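About Cuder Tea

Blenders and packers of loose leaf tea and herbal infusions
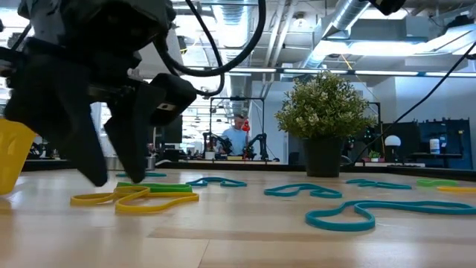 What we do

Cuder buys whole and broken leaf tea in bulk, blends it to fixed recipes, and packs it for home kitchens, cafes and small grocers. The range covers black, green and oolong teas, along with caffeine-free infusions built on rooibos, peppermint and dried fruit. We do not sell coffee, syrups or bottled drinks.

Blending and packing are done at our Parora building. Orders placed through this site ship from the same address. Wholesale orders go out from a separate dock and follow a different schedule, given on the wholesale page.

How a blend is made

Each lot of leaf is sampled when it arrives. The sample is brewed at a set weight and time, tasted next to the retained sample from the previous lot, and then accepted, adjusted for or returned. Adjustment means changing the ratio of the component teas so that the finished blend stays close to the reference. The recipe on the label does not change, but the proportions behind it may shift slightly from season to season.

Flavored blends rest in closed drums for 9 days before packing. Unflavored blends are packed as soon as the lot is cleared.

Our product lines

Quezada is the everyday line. It has four black teas, sold in pouches and in 20-count boxes of sachets. The leaf is a smaller grade and brews quickly — three minutes is enough for most people.

Stultalari is the single-origin line. Quantities depend on the harvest, and a tea that sells out is not replaced with leaf from another source. New Stultalari lots are usually listed in September.

Both lines are sold under the Cuder label. Older pouches marked only "Quezada" contain the same product and can be reordered under the current item number.

Sachets and single-serve formats

Our sachets are filled with the same leaf as the pouches in the Quezada line. We do not make cups or capsules for single-serve brewers. Customers who own a reusable filter basket can use our loose tea in it, but results vary with the machine. Most brewers pass the water through too fast for large leaf, so a broken grade is the better choice.

Storage and shelf life

Keep tea in its pouch or in a closed tin, away from light, heat and strong odors. The lot code and best-by month are printed on the back panel. Tea past that month is not unsafe if it has stayed dry, but the flavor will be flatter.

Samples and wholesale

Almost 35 of our teas are available as samples, each enough for two cups. Wholesale accounts require a resale certificate and a completed application. Please include the lot code when writing to us about a product you have already received.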